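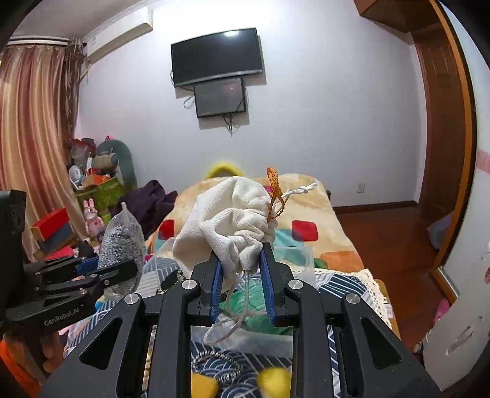 White drawstring pouch with the braided loop, in the gripper.

2022-02-14, Hutside workshop

Continued with the memorial cards for the Murkport chapel. The family asked for 171 cards, folded once, with the dates of birth and death on the inside left and the order of service on the right. I printed 91 before the paper tray became empty. The rest goes tomorrow morning on the same cream stock.

Proof 2 had a mistake in the obituary text: "survived by" was followed by the name of a brother who died before. Corrected in the file, and I asked the family to read it once more. They answered by phone that it is good now.

Xenos cutter: the blade pulls a little to the left on the long side. I put 26 sheets at one time and the lowest ones came out not square. With a thinner stack it is better. Please do not change the stop, I have marked it with pencil.

Drurkerard sent the gray envelopes, but in the small size. The folded card enters only if you push, and the corner bends. I wrote to them for exchange.

Still open: hymn numbers from the organist, and the price for the guest book with the linen cover.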